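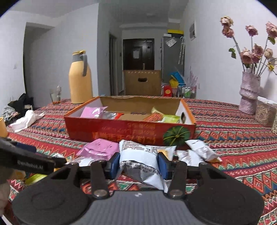 Grip-state labeling in Trillus assigns every video sample one of three values: open, closing or held. The default labeler reads only jaw width, and on flexible packaging it is wrong often enough to matter. A snack packet between two pads, one on each side, has no fixed width. The jaws keep moving after first contact while the film folds, and a width threshold tuned on rigid parts reports "closing" through most of the lift. The steps below add a visual check to the width signal.

1. Export the session from Levaleck with width and video on the same clock. If the streams differ by more than 2 samples, run the alignment tool first.

2. Resample both streams to 60 Hz. Trillus accepts mixed rates but interpolates width linearly, and that smears the contact point.

3. Draw the pad mask. Include the inner faces of both pads and the gap between them. Leave out the linkages and housings – they move with the jaws and will dominate the motion score.

4. In the labeler config, set mode to combined and hold_window to 5. A sample is then marked "held" when the object inside the mask has stayed still relative to the pads for five consecutive samples, whatever the width is doing.

5. Turn on instance tracking. With several packets of similar color lying close together, the segmenter tends to merge the gripped one with its neighbors. Seed the track at first contact and set merge to off.

6. Run the labeler and open the report. Check the transitions first. More than one closing-to-held change per grasp usually means the mask is too wide.

Glossy film produces highlights that shift with the wrist and register as slip. If the report shows short "open" runs inside a grasp, raise highlight_clip one step at a time and rerun.

Our test set on the Gudier branch has 815 grasps. The Ketilsson exporter writes the same labels but drops the confidence column, so keep the original file.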